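Ticket: Storkemano monitor drops off network when other loads on the same strip switch on
Product: Arruda network storage box, Movier 8-port switch
Category: Power / intermittent
Priority: Normal
Status: Closed, workaround in place
Site: Poda workshop, back bench

Original report

The storage box on the back bench goes offline at irregular times. The Storkemano monitoring page shows it as unreachable for between one and three minutes, then it comes back by itself. Other machines on the same network are not affected. The front panel light goes from steady to blinking during the outage. There is no error on screen when it comes back, but the uptime counter has reset to zero.

Expected: the box stays up.
Observed: the box restarts without a shutdown entry in the log.

Started in July. No firmware change in the month before that. The box had been up for 949 hours before the first event.

Update 1

Asked the reporter to export the system log and attach it. Log received. It stops in the middle of normal activity each time and begins again with a cold boot. There is no kernel panic, no thermal warning and no watchdog message. The disks report an increased power-off retract count, which matches a sudden loss of power.

Conclusion so far: the box is losing power. Software is low on the list.

Questions back to reporter:
- Is the box on a battery backup?
- What else is fed from the same outlet?
- Does the switch also restart?

Update 2

Reply from reporter: no battery backup. The box and the switch are both fed from the bench circuit. The switch was assumed to be staying up, as nobody had complained about it.

Checked the switch log. It also restarts, at the same times to within a few seconds. It boots faster than the storage box and most clients on it are idle, so the gap was not noticed. Ticket title changed to cover both devices.
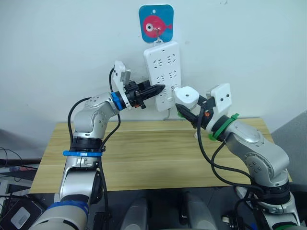

Both power adapters were swapped for known good units of the same rating. Left running overnight. Two more events, one at 6:40 am and one shortly after 9:00 am. Adapters ruled out. Original adapters tested on a dummy load in the office and held their rated output for the full test.

Update 3

Put a plug-in power logger between the outlet and the storage box adapter. Sample interval was set to one second, which turned out too coarse. The logger recorded a normal reading, one missing sample, then a normal reading. Changed to the event trigger mode, which stores a short trace whenever the voltage falls under a set limit.

First trace captured the same afternoon. The voltage drops out completely, returns, drops again and settles. Total length is under half a second. A sag from a heavy load would normally show a lower but continuous waveform. A trace that goes to zero and chatters on the way back points to a loose contact somewhere between the panel and the adapter.

Note on the load: reporter mentioned a space heater and a shop vacuum that are sometimes used at the bench. Both were unplugged for the rest of the test. Events continued, at a lower rate. Load is a contributing factor and does not explain all of them.

Update 4

Tried to reproduce by hand with the logger attached. Results:

Pressing on the adapter body: no event.
Moving the adapter cord at the box end: no event.
Moving the adapter plug sideways in the outlet: event on most attempts.
Same plug moved to a different outlet on another circuit, same movement: no event.
Different plug in the original outlet, same movement: event.

The fault follows the outlet. The plug blades were cleaned and checked and show no burn marks.

Also checked whether vibration from the bench was enough to trigger it. Dropping a hand tool on the bench top from a low height gave one event in a set of tries. That would fit the pattern in the first report, where most outages fell within working hours.

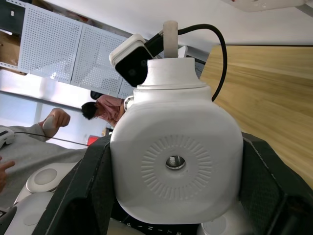 Advised the reporter not to use the original outlet for anything and to have it replaced by an electrician. A contact that opens under load will heat up over time, and it should not be left in service because it works most of the day. Temporary feed for the storage box and switch run from the other circuit. The cord is kept off the floor and out of the walkway.

Update 5

After the move, ran a continuous write test on the storage box to put it under normal load. Wrote and verified 1000 files per pass. No restart, no checksum errors. The switch was left with all ports linked and held its uptime through the same period.

File system check was run after the last unclean restart. It repaired a small number of orphaned entries and placed them in the recovery folder. The reporter compared them against the backup and confirmed they were partial temporary files. Safe to delete.

Disk health was read again. Power-off retract count has not moved since the change of outlet. Reallocated sectors at zero on all disks.

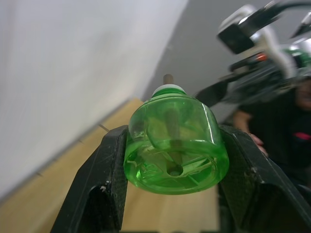 Monitoring was adjusted as part of this ticket. The old rule polled the storage box every five minutes and alerted after two misses, so a single short restart was often not recorded. New settings:

Poll interval: 40 seconds
Alert after: 1 miss
Uptime reset: separate alert, any device
Switch: added to the same group as the storage box

The uptime rule is the useful one. It would have flagged the switch on the first event.

Update 6

Reporter confirms the outlet has been replaced. The electrician found a spring contact on the neutral side that no longer gripped, and a terminal screw that could be turned by hand. Both devices moved back to the bench circuit. Repeated the plug movement test from Update 4 on the new outlet with the logger attached. No event.

Resolution

Cause: worn outlet contact and loose terminal, made worse by bench vibration and high load.
Fix: outlet replaced.
Workaround used meanwhile: feed from second circuit.
Parts used: none from stock. Test adapters returned.

Open item, moved to a separate ticket: size and order a small battery backup for the storage box and switch. Closing this one.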